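Whitfield Evening Classes
Writing for Everyday Purposes
Notes for the session on instructions

Welcome back, everybody, and thank you for the drafts you sent in over July. I read all of them, some twice, and I had a lovely time doing it (the jam recipe nearly sent me out for plums!). Tonight is about instructions: the kind you tape to a fridge for a house sitter, or leave by a copier for whoever comes next. We'll start at the reader's end and work back to the page. 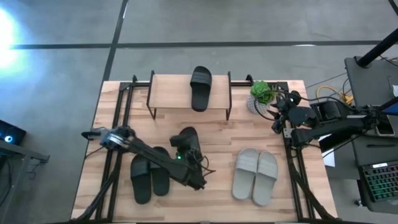

Readers of instructions are nearly always doing something else at the same time. They have a key in one hand and your note in the other, and they look up, look down, and lose their place, so a long sentence is a hard thing to give them. Take a shoe rack with a single black slide on it and a potted succulent standing to the right. "Put the other one next to it" sounds perfectly clear to the person who wrote it, but a tired reader may well wonder whether "it" means the shoe or the plant. Say "next to the shoe" and the trouble goes away. Please go through your draft and circle every "it," "this" and "there," and then ask a neighbor what each one points to.

Order matters just as much. In the Hidberg handout (page 18, if you kept the packet) the warning about the hot pan comes after the step where you pick it up, and I still wince when I read it.
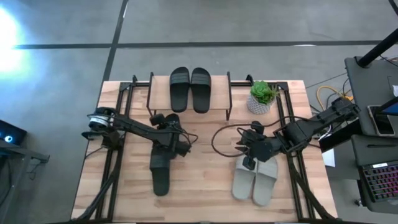
Warnings go first, then, and so do tools. If your reader will need a screwdriver in the last step, put it at the top, because a person halfway up a ladder doesn't want to meet it there. I'd also like you to start each step with a verb wherever you can. "Turn off the water" is kinder than "The water should now be turned off," and shorter too.

For next time: rewrite your draft in 334 words or fewer, then write a version of 60 words for a reader who has done the job before. Bring both on paper, please. We'll be in Room 34 again, and the kettle will be on before we start.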